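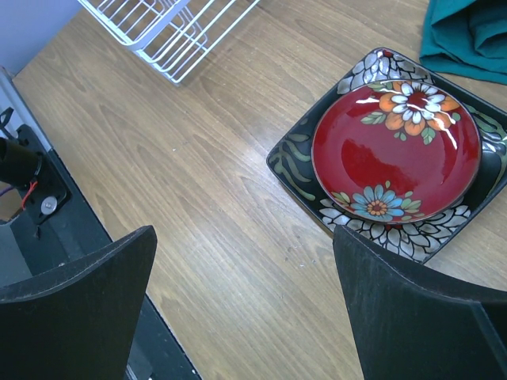

Does a decorated plate need more looking after than a plain one?

A little more, mostly at the rim and wherever the pattern meets your cutlery, and a good deal less than the people selling plate stands, felt liners and special cloths would like you to believe.

Crockery and racks: a small gallery

I put this page together after a long argument with Heidrun Auer over whether bright plates are worth having in a kitchen that gets used. She says yes, always, on every shelf. I say it depends what you expect of them. Most of what is written about patterned crockery is written by somebody with some to sell, so take what follows as the view of a person who washes up, dries up and has read too many leaflets.

The gallery is short. There's a red round plate with flowers on it, a square black one with flowers on it, a white wire rack, a teal cloth and, in one of the pictures, a small beige teapot. I've kept the notes near the pictures where I could, and they wander off where I couldn't.

Red on black

The red plate sits on top of the square black one, and I'll admit I like the pair of them together more than I expected to. The big orange-and-white flower is the part everybody will look at. I prefer the smaller blue one lower down, which has more room round it.

Both are very shiny, and this is where I begin to doubt. A gloss finish looks marvellous under a lamp and then shows you every fingerprint you own. Remo Aebischer tells me a dark glossy plate "hides everything". He must be thinking of some other dark glossy plate. Mine at home hide gravy and show dust, and I'd sooner have it the other way round.

Square plates

I have never been fully convinced by square plates. They take up more shelf than they give back in dinner, and a corner is the first thing to meet the tap. As something to stand a round plate on, though, a square one makes better sense, as you get to see the corners. On the black one that's where a lot of the pattern is, so whoever designed it may have had the same thought.

For eating off, I'd go round. For biscuits, please yourself.

Stacking

The standard advice is to put a sheet of something soft between decorated plates whenever you stack them. Modeck make a felt liner for this, sold in packs of 6, and the leaflet says each one is good for "up to 300 stackings". I'd love to know who stood there and did the stacking. I tried a pack in February and what I mainly got was fluff.

A sheet of kitchen paper does the same job. So does lifting the top plate off instead of dragging it, and that one's free. If the underside of a plate has a rough unglazed ring (run a finger round it, you'll know at once) then yes, put something in between. If it's smooth all over I wouldn't bother. Theda Albers disagrees with me here and puts a paper napkin between everything, including saucers she bought at a jumble sale and doesn't like.

The rack

Wire racks are the one item in all this that I'd defend. You can see what's in them, you can rinse them under the tap and they don't pretend to be furniture. What I don't believe is that there are good ones and bad ones to the degree the prices suggest. Trummer have a rack, model 2328, described as having "guided airflow". It has gaps in it. So does every other rack, air being fairly good at finding its own way.

Two things are worth checking before you buy, and neither of them tends to be on the box. First, whether the slots are wide enough for a plate with a deep rim, because plenty of racks are made for flat plates and a deep one leans over and takes up two places. Second, how it sits. Put it on a flat counter in the shop and push down on a corner with one finger. If it rocks there it will rock at home, with your plates in it. 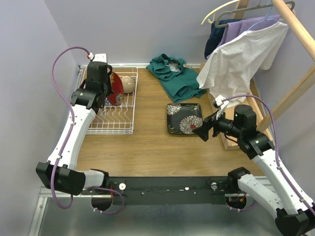
Width matters too, though people get this wrong in both directions. My own worktop gives me 60 centimetres beside the sink and for years I had a rack that filled the lot, on the theory that a big rack means less drying by hand. What it meant was that I never put anything away. A smaller rack fills up and forces the issue. Dindo Panganiban went the other way and got the largest rack Pridard do – he says it changed his life, but he said the same about a salad spinner.

Upright or flat

Plates go upright in a rack, pattern facing whichever way you like. I've read that you should always turn the decorated faces away from each other and I can find no reason for it beyond tidiness. If two plates touch when they're standing up, leave a slot between them.

Teapots are more of a nuisance. A small one will usually go in at the end, and the sensible thing is to keep the lid somewhere separate and out of the way of elbows. I don't trust any teapot upside down on its rim with plates leaning near the spout. Spouts chip, and a chipped spout dribbles for ever after, whatever the man with the glue says.

Cloths

Beat Egger wrote to ask which cloth I'd recommend for glossy plates. Any clean one that has been washed a few times. New cotton just pushes water about, and I have yet to meet a "polishing" cloth that did something an old tea towel couldn't. Fasunby sell theirs by colour, one for glass, one for china, one for steel, and as far as my fingers can tell it's the same cloth three times over.

Wash them without fabric softener. I was sceptical of this as well and had to give in, as the softened ones left smears on my black plates and the others didn't.

Would I buy bright ones?

One or two, yes. I'd have a red plate like the one here for fruit or for cake, and I'd be glad of it on a grey morning. A full set I would not buy, partly from meanness and partly because a table laid with that many flowers leaves no room for the food to look like anything. Heidrun has read this page and thinks I've been unfair to the square one. She may have it for biscuits.

Last changed 2021-10-26. If you've got a rack with truly wide slots, write and tell me which, and please measure them first.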